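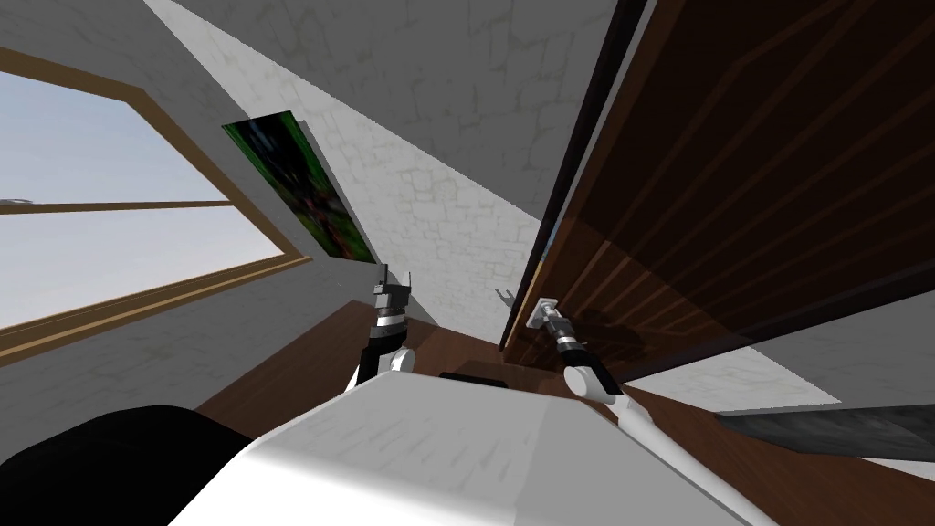 Haslam Lab / Mobile Manipulation / Teleop Notebook

Saturday, January 4, 2025

Door task, simulated house, head view. Working on the right-arm approach to the small metal fitting near the bottom of the tall dark door. Left arm parked pointing up with the gripper open. Right gripper at the edge of the door, next to the fitting.

Goal for the day: get usable remote-control demos of the door task before the Olow scene set gets frozen. Quota is 300 per scene. We have 61 that I would keep for this one.

Setup
Scene from the Murkska pack, plaster walls, wood floor. Leader arms on the bench, clutch on the left pedal. Translation scaling at 1:1 for the gross move, dropped by hand for the last bit. Episode cap left at 1000 steps. Physics settings unchanged from the last entry.

Notes
Head view is rolled hard relative to the room. Door, window and floor all run on diagonals. Operator commands are still in the base frame, so pushing the leader straight ahead sends the gripper off at an angle on the screen. I overcorrected on most of the early attempts. Switched the command frame to camera and it got easier, but the recorded actions then need rotating back before they go in with the older demos. Script for that is in the Rosedon folder, untested on two-arm logs.

Fitting is pale against dark wood, so contrast is fine until the gripper covers it. After that I am working from the wrist view only. Depth is the hard part. From the head view alone I can't tell touching from nearly touching. Do not label contact from the image. Use the contact flag in the log, and if the flag flickers, drop the episode.

Lower part of the door is in shadow. Leave the sun angle alone for now. Randomize later, in one pass, so the demos stay comparable.

Left arm: keep it parked. It drifts if the clutch is released while the leader arm is moving, and the drift gets recorded as action. Threw out 10 episodes for this. Either lock the left leader mechanically or mask the left-arm channels for this task. I prefer the lock. Masking hides the problem and we will want both arms for the drawer task.

Small flat black block on the floor in front of the body. Stays where it is in all resets. Check that the arm path clears it when the start pose is jittered.

What counts as a good demo
Approach from the free side of the door edge, fingers open, no contact with the panel on the way in. Pause, close, pause, then pull. The pauses look wasteful but segmentation needs them; without them the grasp and the pull merge and the phase labels come out wrong. Keep recoveries if the second try is clean. Discard anything where the elbow link hits the door.

Open questions
Does the policy see the rolled view or a leveled one? The config says rolled. If we level it, the corners go black and we lose part of the door. Would rather train on both and compare.

Gripper force. Currently capped low. A slip during the pull looks the same in the joint log as a missed grasp. Log finger gap at 10x the current rate for one batch and see if they separate.

To do
- run the frame conversion on one old and one new demo, overlay the paths
- clamp for left leader
- rename today's batch, it still has the Olow prefix from the template
- replay the 61 open loop, note which ones fail to reproduce
- remaining demos by February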